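Workshop floor coating: epoxy or leave the screed bare?
Flooring and Surfaces > Outbuildings
12 replies

pellworm
Posted 07:40

The outbuilding at Brostbridge has a sand and cement screed laid over slab, 3 inches thick, no heating pipes. It dusts badly. Sweeping raises a fine powder that settles on every flat surface, and anything glued up overnight picks it up. I have a quote for a two-part epoxy and a much lower one for a silicate hardener. Use is light bench work, no vehicles. Is there a technical case for the epoxy?

grist_and_lime
Posted 08:15

What is the moisture reading? Everything else follows from that. Epoxy over a damp screed will blister, and the repair is a grinder and a very long weekend.

pellworm
Posted 08:52

Hygrometer box taped down for three days, 161 hours after the heater went off. 71% RH at the edge by the door, lower in the middle. The slab has a membrane under it according to the drawings. I did not see it go in.

grist_and_lime
Posted 09:04

Then you are under the 75% most resin makers ask for, but not by a margin I would like at the door. Check the threshold. Rain tracking under the sill gives exactly that pattern.

tarn_ho
Posted 10:31

I would go with the silicate. It reacts with free lime in the surface and densifies the top few millimetres. There is no film, so there is nothing to peel. I did a store at Ernport this way and the dusting stopped after the second coat. It remains a sandy tan floor, so if you want it to look finished, look elsewhere. 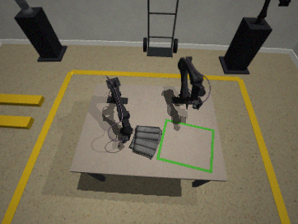

The one condition is that the screed must be sound. Drag a screwdriver across it under firm pressure. If it leaves a white scratch, proceed. If it ploughs a groove, the mix was too lean or dried too fast, and hardener will only give you a slightly harder crust over weak material.

quoinstone
Posted 11:17

Disagree with the above on one point. Silicate relies on free lime, and sand and cement screeds vary a great deal in how much is left near the surface. On power-floated concrete it works well. On a hand-trowelled screed I have seen it do next to nothing. The Kolář data sheet I was given for mine said to test a square metre first and I wish I had.

tarn_ho
Posted 11:40

Testing a patch is sensible and I should have said so. "Next to nothing" is not my experience. How old was the screed?

quoinstone
Posted 11:48

Old. It came with the house, in Mondutcombe. Probably carbonated right through the top layer, which would explain the result. I accept that a newer one may behave differently.

pellworm
Posted 12:26

Mine was laid 21 months ago. Screwdriver leaves a white scratch in the middle and a shallow groove along the door edge, in a strip the width of my hand.

grist_and_lime
Posted 12:39

That strip dried too fast with the door open, or it has been wetted repeatedly. Cut it out and patch with a polymer-modified repair mortar before coating with anything. Prime the edges — dry patches into old screed fail at the joint.

sable_rule
Posted 13:55

Nobody has mentioned plain polyurethane floor sealer. Thinned first coat, full second coat, recoat when it wears. It scratches more easily than epoxy but it can be touched up without grinding.

quoinstone
Posted 14:10

It is still a film and needs the same dry floor. I would put it ahead of epoxy for bench work, though. Epoxy earns its price under wheels and solvents.

pellworm
Posted 16:22

Plan is as follows. New sill seal, cut out and patch the door strip, then a test square of silicate in the middle. If it still dusts after the second coat, polyurethane once the manufacturer confirms it will bond over silicate. The epoxy quote is declined. Work starts in September.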